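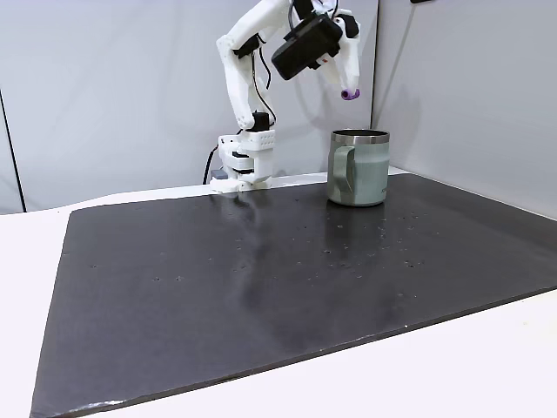
Small arm, big mat, mug kept well to the back.

I love having a little robot arm on the bench, and a few house rules make it even better! Ours began as a list Genowefa Ziółkowski pinned up in November, and we still swear by it. Clamp the base to the table before you plug anything in. Keep hands off the mat while the motors are live, and keep every cable
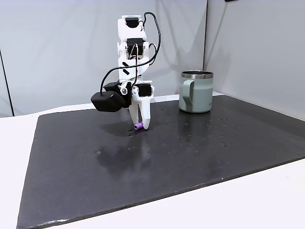
slack enough for the full reach of the arm – then run the whole move slowly, 2 times, with the gripper empty. Pick light, soft things for first lifts. Wipe up drips with the power off, please.
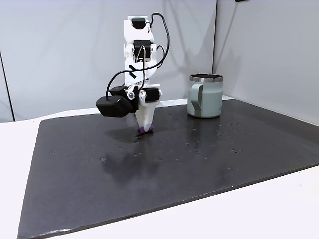

Low and gentle: a purple piece at the fingertip.

Check the joint screws after every 13 runs or so. Ours is called Sorka, and she gets a quick once-over with a dry cloth too (lovely job with a cup of tea, well away from the bench).

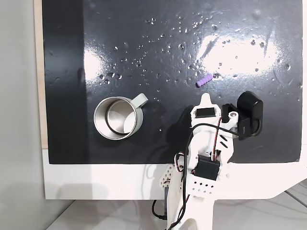

Where should the off switch go?
Within easy reach of whoever is running the arm, and on the side the arm can't get to.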